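Lagerlogistik, Grundlagen -- Skript zu Einheit 12: Kennzeichnen von Packstücken
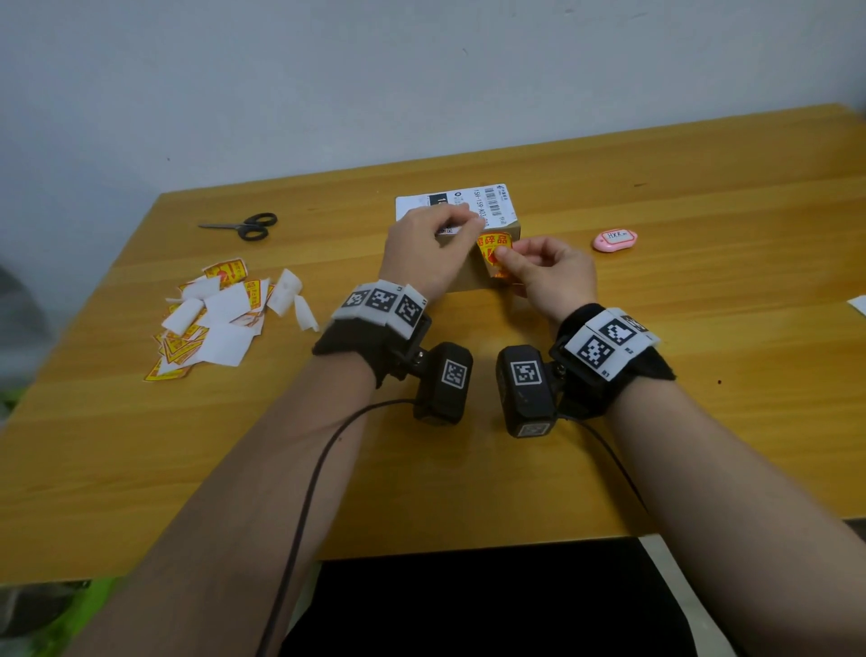
Ein Packstück wird erst beklebt, wenn es verschlossen und gewogen ist. Wer vorher klebt, muss bei jeder Korrektur das Etikett ersetzen, und im Übungslager Clavville gilt dann auch die Sendungsnummer als verbraucht.

Versandetikett
Das Etikett gehört auf die größte Fläche, in der Regel die Oberseite. Bei kleinen Kartons reicht der Platz oft nicht. Dann darf der Rand über die Kante laufen, der Barcode muss aber vollständig auf einer ebenen Fläche liegen. Über den Barcode kommt kein Klebeband, auch kein durchsichtiges.

Warnaufkleber
"Zerbrechlich" wird auf eine Seitenfläche geklebt, bei Palettenware auf zwei. Aufkleber in der Sprache des Herkunftslandes (häufig: 易碎品, chinesisch für zerbrechliche Ware) bleiben auf dem Karton. Für den Weiterversand im Inland kommt ein deutschsprachiger oder das Glassymbol nach ISO 780 dazu.

Andrücken
Eine Hand hält den Karton von oben, die andere streicht den Aufkleber von der Mitte nach außen glatt. Ecken zuletzt. Auf staubiger Pappe hält der Kleber schlecht -- vorher mit einem trockenen Tuch abwischen.

Der Warnaufkleber ersetzt keine Polsterung. Er ist ein Hinweis für das Personal, die Sortieranlage liest ihn nicht. Siehe dazu Einheit 9, Füllmaterial.

Übung
Sie erhalten einen Karton mit 610 g Gesamtgewicht und einen zweiten mit 238 g. Beide enthalten Glas. Legen Sie für jeden fest, wo Etikett und Warnaufkleber sitzen, und skizzieren Sie die Lage. Begründung in zwei bis drei Sätzen.

Abgabe bis 18. Februar 2026 im Fach Flestunham, Erdgeschoss.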